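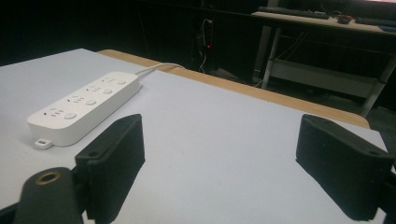
1/ What I learned moving a two-room office to a cheaper building

Nadja Hofstetter asked me to write down how our move went, so I'm putting it in a thread. We were on the second floor at Rotich and moved across town to Zerkari in September 2021.

2/ Notice period

Read the lease before you tell anyone you're leaving. Ours said written notice, by mail, to the management company. I had emailed the building office. That didn't count and we paid an extra month.

3/ Movers

Got quotes from Trultach and Skullik. Trultach was lower but charged per flight of stairs and didn't mention it until I asked. Skullik came out to look first. We went with Skullik. Final bill was $2273, including the one piece of furniture that had to go out through the loading dock.

4/ Boxes

I ordered 50 and we used nearly all of them. Small ones for paper. A big box full of binders can't be lifted by one person, and we had a few of those.

5/ Labels

Put the destination room on the label, then the contents. The movers only care about the room. Write on the side of the box. Once they're stacked you can't read the top.

6/ Internet

Order it the day you sign. We waited 13 days for a technician and worked off phones until then. The provider said the line at Zerkari was already active. It was active for the tenant upstairs.

7/ Outlets

Older building, so check where they are before you decide where desks go. We drew a floor plan using the window positions and had to redo it. Measure the cord on anything that can't be moved later, like the printer.

8/ Mail

Forwarding took around two weeks to kick in. Call the bank and the insurance company yourself. The insurance one matters most because the policy is tied to the address.

9/ Deposit

Take photos of every wall at the old place after it's empty. They tried to bill us for a carpet stain that was on the move-in sheet. I sent the sheet. The deposit came back in December, minus cleaning.

10/ Things I'd pay for again: the loading dock reservation, a second hand truck. Things I wouldn't: bubble wrap. We used old towels for most of it.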